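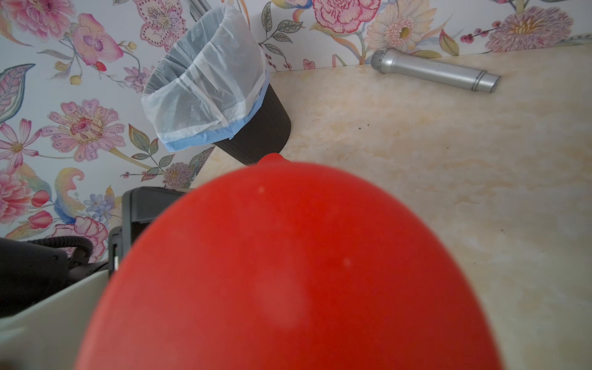 Gripper comparison, bench two

Work on the two-arm bench moved from fixed cameras to wrist cameras in July. The arms now run on a Garrido controller, with Plurno fingers on one side and Vimstead fingers on the other. Both wrist units stream at 15 frames per second. Close objects go soft at that range, so grasp points are set before the final approach.

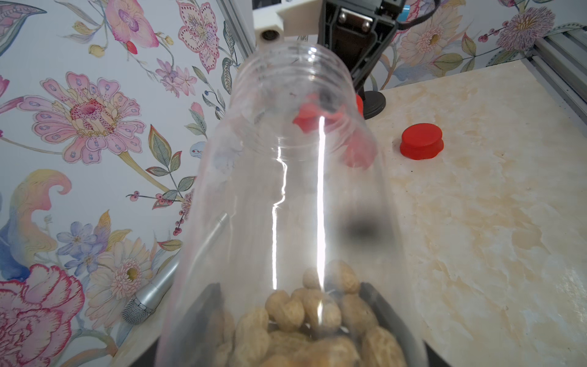 Tien-fu Fang

Clear plastic remains the hard case. A jar of unshelled peanuts held low between two fingers gives strong vertical reflections, and a red lid behind it breaks up into several patches. The detector reported extra lids in 11 runs. Masking the jar wall removed all but three of these.

Finger force is next - the Plurno pair closes faster, the Vimstead pair holds position better under load. Logs from 1,412 grasps are on the Kuvville server.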